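Nenumico opens a teaching lab in Rorkbridge
12/13/18

I'm so happy I finally get to share this one – our new teaching lab opens in Rorkbridge this November coming, with 60 places for local students! 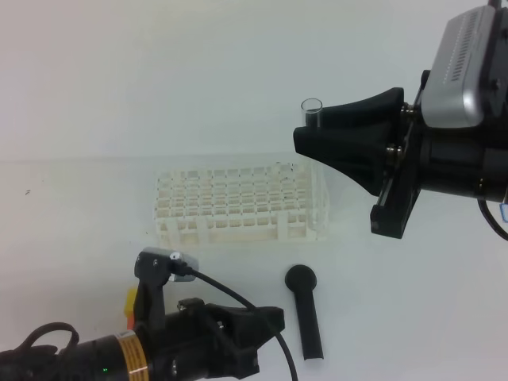

A clear glass test tube and a white rack on the lab tabletop.

We've ordered 1,000 test tubes and plenty of racks to stand them in (yes, I did the unpacking). Classes are free, and you can sign up at our Wurcombe office.

Press contact: Yanti Mandagi, Nenumico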